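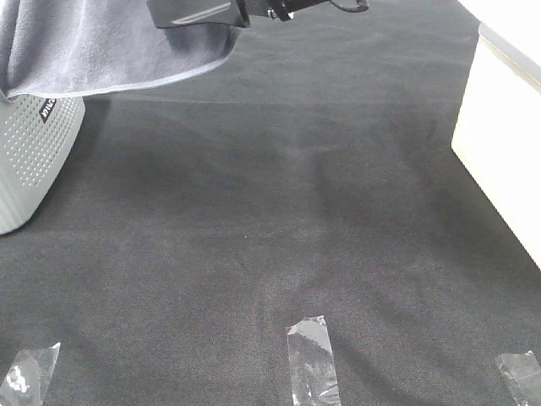
Open day at the Irar linen works, Riltedham

So I finally got to the Irar open day on 27 Mar 2022, after missing it last August with a rotten cold. It's 294 km return from Grendudville and I'd do it again tomorrow! For anyone new here, Irar washes, dries and folds towels for motels and swim centres all over the district, and once in a while they let the likes of us in for a stickybeak.

You start in the washing hall (loud, steamy, smells wonderful) and there's a board by the door with the day's tally chalked up. It said 2,249 towels in, and 1,006 of those were from the one swim centre. I go through four a week and thought that was a lot.

My favourite bit was the folding room, and I stayed in there much longer than I meant to. The work surfaces are covered in a dark charcoal cloth, a bit like felt, and a pale towel really stands out on it. You can see every crease and every bit of the hem. There was a light grey plastic container too, with little round holes all over the side, and I've been looking for one just like it for our bathroom ever since. The towels come in soft, quiet colours, greyish blues mostly, plus some fuzzy darker cloth that I wanted to take home and put on the couch.

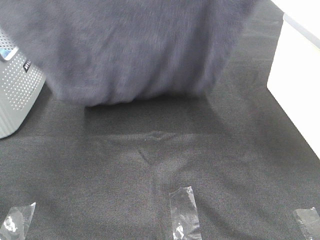

How do you keep towels fluffy without fabric softener?

Use less detergent than you think you need, give each towel a good shake before it goes in the dryer, and take it out as soon as it's done. Softener leaves a coating on the loops, so they soak up less water. Half a cup of white vinegar in the rinse every so often helps if yours have already gone a bit stiff.

I asked a lot of questions about folding as well (sorry to the people behind me in the group). The Irar way is to get the towel dead flat first, hem to hem, and smooth it out from the middle with your palms. If a corner has curled over you fix it before you fold anything, otherwise it ends up as a lump in the stack. I've been folding mine in mid-air for years, chin and all, and now I know why my linen cupboard looks like that. 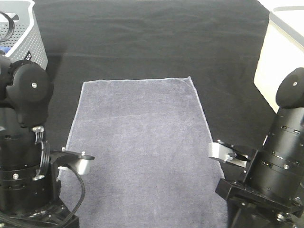

Getting there and the tea room

Take the Chisholm turn-off and keep going past the silos, the parking is on the left. Entry was $2, coins only, and that gets you a cuppa as well. The scones had run out by the time I got through, so go to the tea room first and do the tour after. They also sell bundles of old motel towels near the exit, and I bought far too many for the dog.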